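Ornthorpe swap day fills the old school gym with bedding and coats

If you walked past the old school gym in Ornthorpe one morning in June, you would have seen a line of people with their arms full of blankets, pillows and winter coats, going all the way down the steps and past the bike racks. The doors opened at 9 a.m. for the town's first Bedroom Swap, and what a morning it was!

The rules were simple. Bring clean bedding or clothes you no longer use, hand them in at the front table, and take home whatever you like. No money changed hands and no one kept score. By the time the doors closed, up to 1000 items had found a new home, and there were still people chatting in the parking lot with quilts over their shoulders.

The idea came from Zainab Fashola, who moved to Ornthorpe two years ago with a family of seven and spent her first winter here hunting for warm covers.

"I kept hearing from neighbors that they had closets full of the stuff," she said. "Nice stuff, too! They just didn't know who wanted it. So I put up a note at the bakery and my phone rang all week."

Pomix, the laundry on Mill Street, washed and dried the bulky pieces for free in the days before the swap. Owner Sverre Fagerlund said his biggest machines ran until late every evening, and he sounded delighted about it. His tip for anyone with a big comforter at home: use less soap than you think, give it plenty of room in the dryer, and stop halfway to shake it out by the corners. 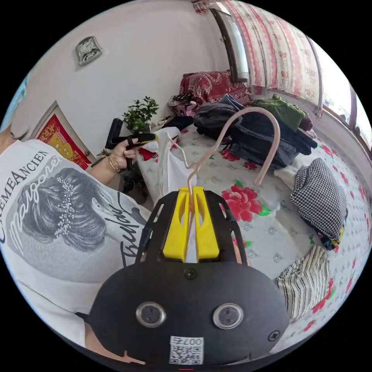
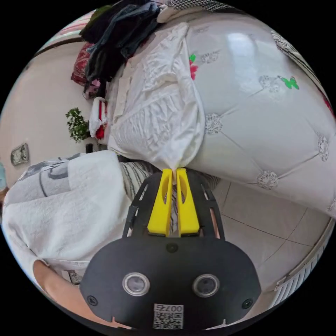
A pink hanger in the first picture; white bedding, with a diamond-quilted comforter, in the second.

Children's sheets were the first to go, followed closely by wool blankets. The coat rack was nearly bare before lunch and had to be filled again from the boxes in the hallway. One couple came in for a single pillowcase and left with a full set of curtains, a bathrobe and a promise to come back and help next time.

There was plenty to do besides swapping. In the corner by the stage, a mending table was busy all morning with loose buttons, split seams and one very stubborn zipper (it got fixed, to loud applause). The Vasiliauskas bakery sent over trays of cinnamon rolls, which were gone well before the coffee was. Upstairs, the quilting group from the Naner neighborhood showed beginners how to turn worn-out shirts into patchwork squares, and several people signed up for the group's evening class on the spot.

Whatever was left at the end of the day was sorted, folded and driven to the family shelter and the animal rescue, where old towels are always welcome.

A second swap is already planned for the fall, with more room for coats and a separate table for baby things. Clean hangers are wanted as well. Anyone who would like to help set up or lend a folding table can leave their name at the Pomix counter, open until 7 p.m.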